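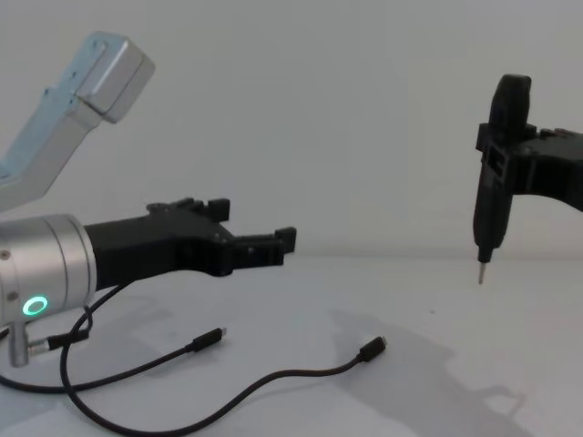 Slide 1. Loose cables. Good morning. I'm going to talk for a short while about the leads we keep at the Wornisdale office, where they go and how we stopped losing them. Most desks had collected a few by May, and people had got used to them. Take the two thin black ones on the white tabletop. Both have a USB-C plug on the end you can see, and neither is plugged into anything. From the plug alone you can't say whether a lead is meant for charging, for data or for both. Pause here and ask who has a lead at home they can't place.

Slide 2. The count. We went through every drawer and cupboard at Wornisdale and Huruvard. The total was 3,628 leads, and over half had no label. Don't read out the table, it's in the handout.

Slide 3. What we did. Each lead was tested at both ends and then given a paper tag with its length and use. Anything with a split sleeve or a bent plug went into the recycling crate. Coil loosely, about the width of a hand, and fasten with a cloth tie. No tight knots near the plug, that is where they break.

Slide 4. Storage. We use the Storeo trays, two to a shelf, with the short leads at the front. The Gautier cabinet is for mains leads only. Show the tray if it has arrived.

Slide 5. Desks. The rule is that a lead not in use goes back in its tray at the end of the day. Spares are signed out on the sheet by the door. Long ones still go missing and we haven't solved that.

Questions. If somebody asks about printers, they were left out of the count. Handouts are on the back table.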